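**Lumanlan kitchen store moves dry goods into stacked containers**

4/1/24

The shared kitchen at Lumanlan has finished the first stage of a storage change that takes its dry goods out of paper bags and puts them into round, translucent plastic containers with rims that allow one to sit on another. The work covers the worktop and the two lower shelves. The upper shelves and the tall cupboard will follow in May.

The change was asked for after a stock check in which 18 opened bags were found, several of them duplicates. Divina Mangubat, who runs the kitchen store, said most of the waste came from goods that had been pushed to the back and opened a second time.

"People open a new bag when they can't see the old one," she said. "With a clear wall you can check the level without lifting anything."

Under the new layout, stacks are limited to three containers, with the widest at the bottom. Flour and rice go in the lowest tier, pulses in the middle and smaller amounts such as seeds or dried fruit at the top. Each container is to be filled to no more than 10 millimetres below the rim, so that the lid seats without pressing on the contents. Labels go on the side wall, as lids are easily swapped during washing.

The containers were bought through Nekeck, a local supplier, for 300 pounds including spare lids. An earlier quotation from Proleo was for square boxes. These would have used the shelf depth better, but they were turned down after a trial in which flour packed into the corners and was hard to clear with a scoop.

Mark Anthony Samonte, who drew up the layout, said bottles and other tall items would stay on the worktop beside the stacks for now. A rack for them has been ordered from Plusex and is expected in about seven weeks.

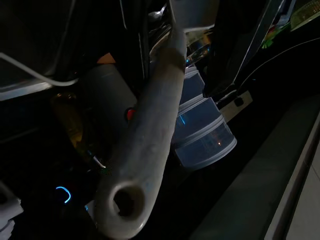

Stability was the main point raised by users during the trial. A full stack of three is steady on a level surface, but the top container should be taken off before the middle one is opened. Samonte said the worktop had been checked with a spirit level and one end packed up slightly – the left-hand run had a small fall towards the sink.

Cables are to be kept behind the stored items where possible, with plugs left within reach. Small appliances may stay out if they are used daily.

Containers will be emptied and washed by hand before each refill, then left open to dry overnight. Old stock is used first and is not to be topped up with new. Users who bring in their own dry goods should hand them to Mangubat for labelling before they are put on the shelf.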